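3.2 Shared snack tables and what people take from them

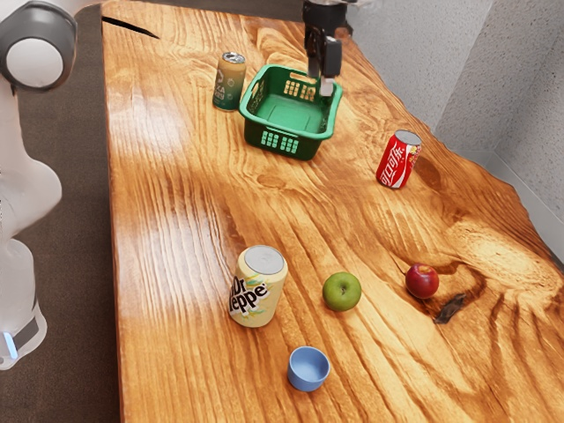

Figure 2. Rendered tabletop with drink cans, two apples, a green basket and a small blue cup.

Most of the earlier work on office snacking looks at the vending machine or the canteen till, where every item has a price and a record. Shared tables leave no record. Food is put out in the morning, it goes, and by four in the afternoon there are crumbs. We wanted to know whether the mix of things on a table (fruit against canned drinks, mainly) changes what gets picked up first, and whether it changes how much fruit is left at the end of the day.

Two sites. Nostton is an open-plan office on one floor, with a kitchen at the far end and no shop within easy walking distance. Ernatville is older, split over a stairwell, and staff there mostly bring lunch from home. Both sites already had a shared table before we started, so there was no novelty period to wait out at either. Ran from June, 6 weeks at each site. Number of staff across the two sites was 300, though on any given day a good many were working elsewhere, and we come back to this in 3.4.

Stocking was done by Faraji Nzioka at Nostton and by the reception desk at Ernatville. The rule was simple: same shopping list, same total spend, only the share of fruit to drinks changed. In the fruit-heavy weeks apples, pears and small oranges made up most of the table. In the drink-heavy weeks it was the other way about. Nothing was labelled. No calorie cards, no posters, no signs asking people to choose well. Earlier pilot work at Mussa used cards and we think they did most of the work in that study — people read the card and then behaved for the card.

Counts were taken at 45 minute intervals between nine and five, by walking past and writing down what remained. Crude, but it avoids a camera over the table, which staff at Nostton had said plainly they did not want. A missed count was left blank and not filled in from the ones either side. Half-eaten fruit put back on the table was counted as taken. Cans opened and left were counted as taken too.

Three things should be said about the counts. First, they measure removal and not eating. An apple that goes into a bag at five may be eaten on the train or may sit there till it goes soft. We asked about this in the exit questionnaire and the answers were vague, as you would expect. Second, restocking. The list allowed one top-up after lunch, and at Ernatville the top-up sometimes came early when there was a visitor due. These days are marked in the table and the main results are given with and without them. Third, fruit quality varied from week to week, the supplier (Ikmont) changed its pears part way through, and a hard pear is not the same offer as a ripe one. We have no measure of ripeness beyond Nzioka's notes, which say things like "pears like stones, avoid".

Placement matters more than we first alowed for. On a long table the end nearest the door empties first whatever is on it. So from the second week on the layout was turned round each morning, fruit at the door end one day and drinks the next. The first week is kept in the appendix but is left out of the model. With it in, the effect of the mix looks larger, and we do not trust that.

Containers are a related problem. Loose fruit on a bare surface was taken less in the pilot than fruit in a bowl, perhaps for reasons of cleanliness, perhaps only because a bowl reads as an invitation and a lone apple reads as somebody's lunch. Several people used that very phrase in the interviews. We held the bowls constant at both sites after that, same size and same plain colour, and washed them every evening. Whether the finding would hold for wrapped food we can't say, there was none on the list.

One last point on setting. Both tables stood where people were already walking, on the way to the kettle or to the stairs. Neither had chairs. A table people sit down at is a differnt thing, with talk and company and second helpings, and the results in section 4 should not be stretched to cover it. The Ernatville table was moved once for floor cleaning and put back the same evening, and the counts for that day are dropped.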